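Work with us > Dranarholm > Open calls > Arm operators, June intake

Print this page | E-mail this page

Arm operators wanted for the Ikow kitchen tasks

Do you like working with your hands, and would you like to see a robot pick up what you know? We are looking for people to join the June intake at Dranarholm, where we teach arms to handle food and dishes by showing them how. You steer the arm, it records every move, and the recordings go into training the Ikow model. We have 971 good demonstrations so far and want to reach 2,079 before the intake ends, so there is plenty left to do!

No engineering background needed. Some of our best operators came from bakeries, dental labs and one very busy sewing shop. What helps is a steady hand, patience with small things, and a willingness to do the same move again with the fruit turned a little differently (fruit is never the same shape two times running, and the model needs to see that).

Most of the work in this round is bowls, trays and fruit on a taped grid. You bring the gripper down over a piece, close, lift, carry and let go, and you do it at a pace another person could follow.

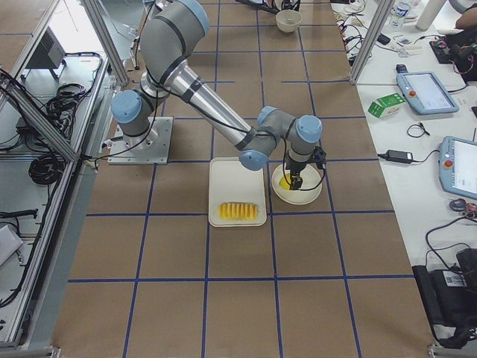

Raimonds Lepik says the first afternoon felt like writing with the wrong hand, and that by the end of the second week he had stopped thinking about the joints at all and was only thinking about the fruit. He also says to take the breaks when they come up on the schedule, even when a run is going well.

Shifts are four hours, starting at 8:30 a.m. or 1 p.m. You will learn 2 ways of showing a task: guiding the arm by hand, and driving it remotely from the operator station. Everyone starts with hand guiding. Remote driving comes later, and it takes longer to get used to, mostly for judging height. You learn to read the wrist view and to trust the tape lines when depth is hard to make out.

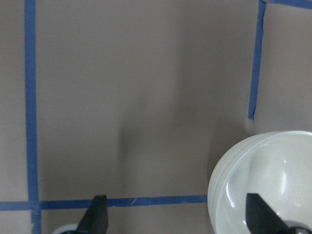
Once you are comfortable with that, you will also review your own recordings and mark the ones that should be thrown out. A bad grasp that gets saved does more harm than a slow day, so please don't be shy about deleting. We pay by the hour and never by the demonstration.

What we ask for:
- two shifts a week or more through the whole intake
- comfortable standing for an hour at a time
- good eyesight, with or without glasses
- enough English to write short notes on each run

Training is paid from the first shift. The lab is in the Arruda building, room 233, five minutes on foot from the Mirnton bus stop.

To apply, send Nazma Haque a few lines about yourself and something you do well with your hands - knitting, soldering, icing cakes, anything. No résumé required. She answers everyone and will invite you in for a one-hour tryout on the arm.

Contact | Copyright Dranarholm | Back to top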